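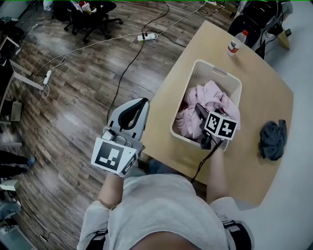 Second report on the Zorholm youth flag football grant. Short one, season is on and most of us are at the field every night. Registration closed at 231 kids, up on last season, and all of them are on a roster now. Still waiting on team shirts. Coaches' shirts are settled at least: light gray, same shade as the T-shirt at the table, goes with every team color so nobody has to swap between games. Order goes to Dow once you sign off on the quote.

Money so far. The $2,000 equipment line is spent, all of it. Flag belts, cones, junior size balls, one replacement pump. Receipts went over with the last email. Field rent at Nanik Park is paid thru the end of the season. Referee pay is running over becuase we added a late game for the older group. Can cover it out of snack stand money, no ask there.

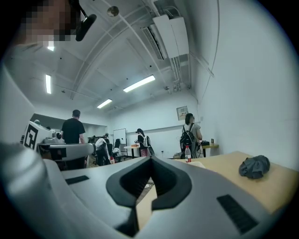
Games and practices

Lost 2 practice nights to lightning. Both made up. The older group plays on the full field now, younger ones on half, and that fixed most of the collisions. Quarterbacks are still throwing off the back foot, we're on it. No serious injuries. One jammed finger, one bloody nose.

Flags keep popping off on the older belts. Fludaris is sending a different clip to try. If it holds we switch the lot.

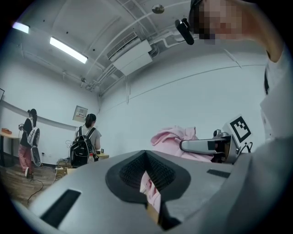
By the program office, Zorholm Flag Football

Still open:
- 3 coaches need their concussion course redone before playoffs
- Nanik wants the goal post pads off the field overnight, need a place to store them
- lights on the far side, park says next month, they said that last month too
- scoreboard quote, not in yet

Final report with the full spending sheet comes in December. Call if you need numbers sooner.

Last updated: 13 August 2018
4 shares | 0 comments
Contact us | Back to top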